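Pretema small projects fund
Progress report 2: hand-held gripper for household cloth
Submitted by Dumisani Mokoena, Duvham shared workshop
Sunday, April 20, 2025

1. Where we are

Since the January report the gripper has gone from a drawing with too many arrows on it to a thing you can pick up and use. It is still held by a person. The arm it is meant to live on one day is outside this grant, and I mention it only so that you don't go looking for it in the budget.

You will remember that the first version opened well and closed when it felt like it. The fault was in the pivots, which I had drilled by hand after a long day and with more confidence than the drill press deserved. The links have been remade from a proper template and the two fingers now meet in the middle. They used to meet slightly to the left, like people avoiding each other at a wedding.

2. Work on cloth

The plan we agreed said "flat fabric samples, then garments". I did the flat samples. They were squares of cotton on a bench and the gripper was very good at them, as most things would be. We have since moved on to a sofa, with a patterned shawl and a plain black garment as the main pieces. Dark cloth on a busy pattern is awkward for whoever is aiming, and a soft seat gives way under the fingers in a manner that benches do not.
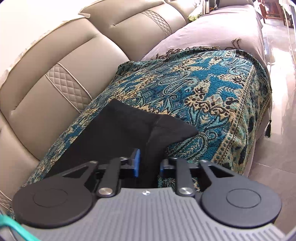

Gripper over the sofa, black fabric between the blue finger pads.

The log stands at 317 attempted picks out of the 600 promised by the end of the grant. Of those, 200 were on the flat squares, so please don't be too impressed. The remainder are garments and larger pieces, and they take far longer, mostly in laying everything out again afterwards. A pick counts only if the cloth is lifted clear and held while I say the name of the workshop out loud. This was the most repeatable timer I had to hand and I have kept it for consistency.

3. What has gone wrong

The finger pads. The first set was glued on and came off in order of importance. The present set is held mechanically and has stayed put, though I would like a softer grade for knitwear. Jevitby, who supply the pad material, have been patient about my ordering it in very small pieces.

Waistbands. I had assumed that the thickest part of a garment would be the easiest to take hold of. Gathered elastic springs back as the fingers close, and if you come at it square on you tend to get one fold and lose the rest. Coming in at a slant from the side is better.

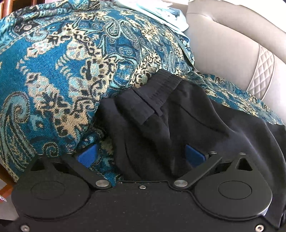 Loops and straps are the other nuisance. A fingertip goes through one very neatly and then will not come out again, and the tool has to be opened fully and backed off with some dignity. I have started rounding the fingertip corners on the spare pair. If that helps, I'll do the same to the main pair before the next batch, and note the change in the log so that the numbers before and after aren't mixed.

Weight is a smaller complaint. After an hour the wrist knows about it. The ribs on the body could be thinned, but I'd sooner finish the picks with one design than have a lighter tool and two sets of results.

4. Money

Spent this period: £404, on fasteners, pad material, printing and my share of the workshop hours. The line for "unforeseen" has been used up by things which, looking back over my own notes, I had foreseen. I am not asking for more. I would like permission to move what is left under travel into materials, as the sofa is not going anywhere.

5. Next period

Finish the garment picks, including knitwear if the softer pads arrive. Try the rounded fingertips. Write up the template for the links so that other workshop members can cut a set without me standing behind them - two have asked, and one of them may have meant it.

The drawings and the log to date are in the shared folder, in the subfolder called Mokoena_final_2. There is also a Mokoena_final. Please ignore it.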